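Calcaire et robinetterie : ce que mesure vraiment un titre hydrotimétrique

Dureté de l'eau, adoucisseurs, entretien : le point technique de février

Le titre hydrotimétrique, ou TH, exprime la somme des concentrations en calcium et en magnésium dissous. Un degré français correspond à 10 mg/l de carbonate de calcium équivalent. La valeur figure sur la synthèse annuelle jointe à la facture, mais il s'agit le plus souvent d'une moyenne de réseau. Une commune alimentée par deux captages peut distribuer une eau très différente d'un quartier à l'autre, et parfois d'une semaine à l'autre dans le même quartier.

La précipitation dépend de la température et de l'équilibre calco-carbonique. À froid, une eau dure à l'équilibre dépose peu. Au-delà de 60 °C, l'hydrogénocarbonate se décompose, le dioxyde de carbone s'échappe et le carbonate se fixe sur la surface chaude la plus proche : résistance de chauffe-eau, échangeur, fond de bouilloire. Sur un évier, le mécanisme est autre. L'eau s'évapore et abandonne l'ensemble de ses sels, y compris les sulfates et les chlorures, que le vinaigre dissout mal.

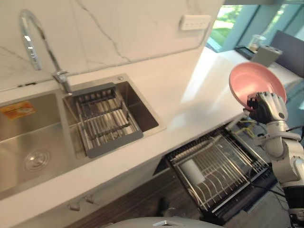
À partir de quelle dureté faut-il installer un adoucisseur ?
Le seuil couramment retenu par les installateurs est de 25 °f, mais il n'a de sens qu'associé à la température de production d'eau chaude et au volume annuel consommé.

Tomomi Maruyama, ingénieure au bureau d'études Wornberg, recommande de commencer par la consigne du ballon. « Ramener un chauffe-eau de 65 à 55 °C réduit nettement l'entartrage sans aucun équipement. On passe ensuite à la résine si le problème persiste. » La consigne basse a toutefois une limite sanitaire : en dessous de 50 °C dans les conduites, le risque de prolifération des légionelles augmente. La marge de réglage est donc étroite.

L'adoucisseur à échange d'ions remplace le calcium et le magnésium par du sodium. La résine se régénère à la saumure, avec un rejet à l'égout qui varie selon le mode de pilotage. Un appareil à commande chronométrique régénère à date fixe, même en l'absence des occupants. Un appareil volumétrique ne déclenche le cycle qu'après le passage d'un volume donné. Chez Plirnance, dont la gamme domestique comprend les deux types, la vanne volumétrique coûte 300 euros de plus.

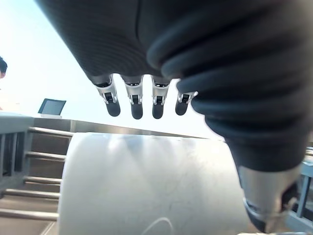 Le réglage de la dureté résiduelle est l'opération la plus souvent négligée. Une eau ramenée à 0 °f devient agressive pour certains métaux et laisse une sensation glissante sur la peau. La vis de mélange, placée en tête de vanne, permet de réintroduire une part d'eau brute. La plupart des notices visent une valeur comprise entre 8 et 12 °f. Chenxi Han, technicien de maintenance, retient 9 °f pour les réseaux en cuivre et contrôle le résultat au réactif liquide, les bandelettes manquant de résolution dans cette plage.

Les dispositifs magnétiques relèvent d'un autre débat. Ils ne modifient pas le TH et une mesure avant et après l'appareil donne le même chiffre. Les fabricants invoquent un changement de forme cristalline, de la calcite vers l'aragonite, moins adhérente. Les essais disponibles sont peu comparables entre eux : débit, matériau des conduites et durée d'exposition varient d'un protocole à l'autre.

Reste la question de la vaisselle. Le voile blanc sur les pièces sorties d'un lave-vaisselle est imputé au calcaire alors qu'il a deux origines. Le dépôt minéral disparaît à l'acide citrique. La corrosion du verre est irréversible et s'observe surtout en eau trop douce, à haute température. L'adoucisseur intégré à la machine doit être réglé sur la dureté mesurée au robinet et non sur celle du réseau, en particulier lorsqu'un appareil central est déjà en service. 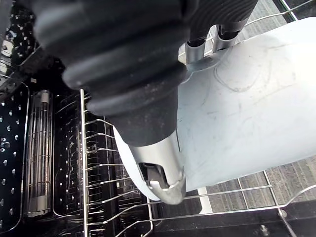
Assiette ou plat peu profond en plastique blanc.

Pour le détartrage courant, une solution d'acide citrique à 100 g par litre, employée à froid, suffit. À chaud, elle peut former du citrate de calcium peu soluble, plus difficile à éliminer que le dépôt initial. Les pierres calcaires et le marbre sont à exclure dans tous les cas.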